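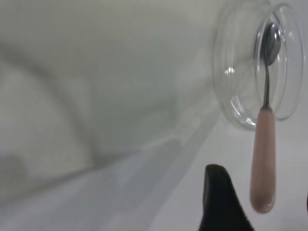
Metwally wrote on our message board last month that the Grambridge pages were the only place they could find which quests lock you out of the lower city, and asked who keeps them up. We get that question often enough to put the answer on its own page.

Who we are

Enance is a fan-run reference site for the role-playing game Jaltulgate. We started with one page of map notes and now have 2,302 articles on locations, quests, items and characters. The site has 40 regular editors. We have no connection with the studio that makes the game.

What we cover 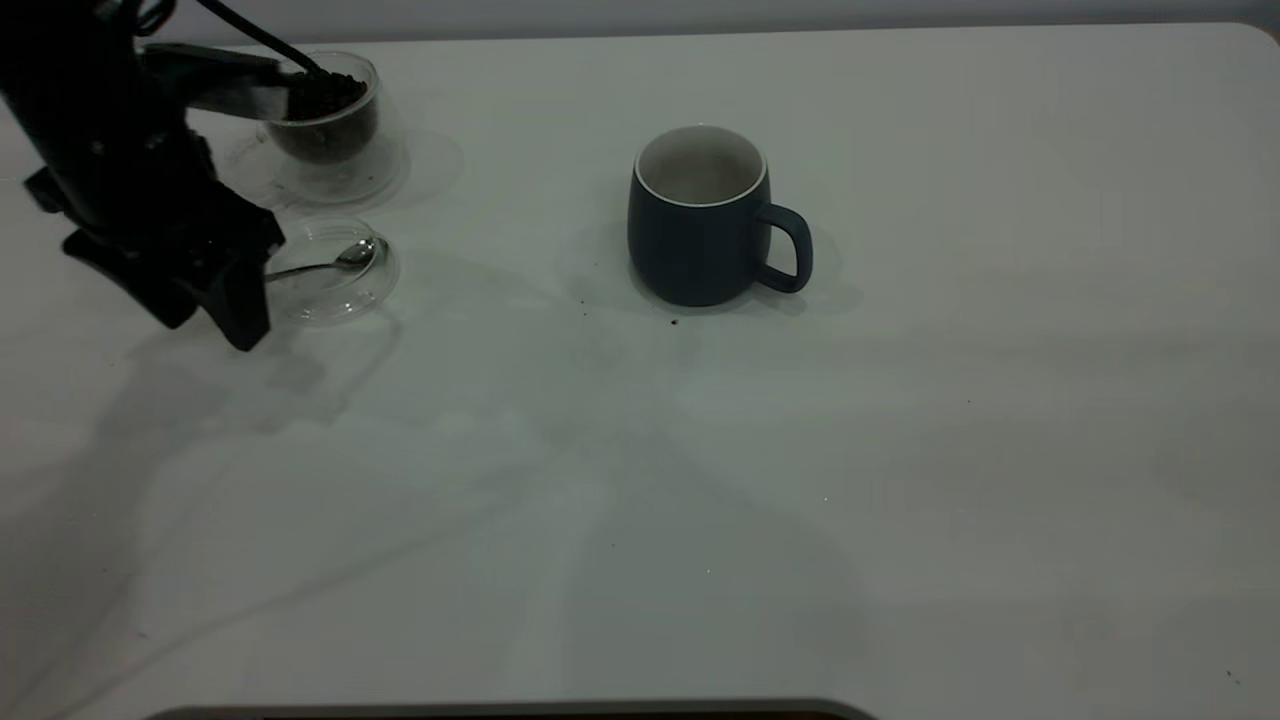 Item pages are the largest section, with 1,234 entries. Each one gives the weight, the trade value and every known place the item can be found. Even plain household things get a page. A clear glass cup with a thick base, like the one on the table, would be listed under Tableware with its weight and the rooms where it spawns. If an item was changed in a patch, the old values stay at the bottom of the page.

Location pages list the map region, the residents and any locked doors. Grambridge is split over several pages because of its size.

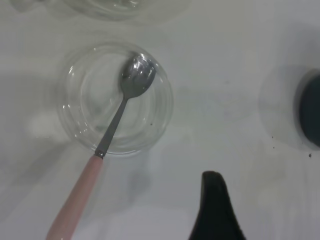 Quest pages follow the same layout, with spoilers below the first heading. We don't post leaked material or rumors about upcoming content.

Editing

Anyone can register and edit. New accounts can't move or delete pages until they have made 300 edits. Please check your facts in the current version of the game and note the platform you play on.

The next cleanup of the Grambridge pages is in July.

Page last updated June 3, 2024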